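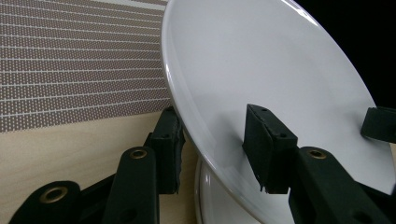

Before You Book

Do you take reservations at Villa?
For parties of up to 20, yes. Beyond that you are a wedding, and should email us.

Where are you?
Upstairs from the Boltmont tile showroom on Grunddale Road. The door looks like a dentist's. Ring anyway.

What is the Skarnatell?
Our baked pasta with smoked eggplant. It serves two, or one person who has had a week.

Can I bring my own wine?
Yes, corkage is $20 a bottle. Boxes are charged by our level of disappointment.

Are you vegan friendly?
Very. The cheese is less so, but we can leave it off most things.

Is there parking?
There are 50 spaces behind the showroom, free after six. Before six they belong to people buying grout.

Are you open in January?
Weekends only.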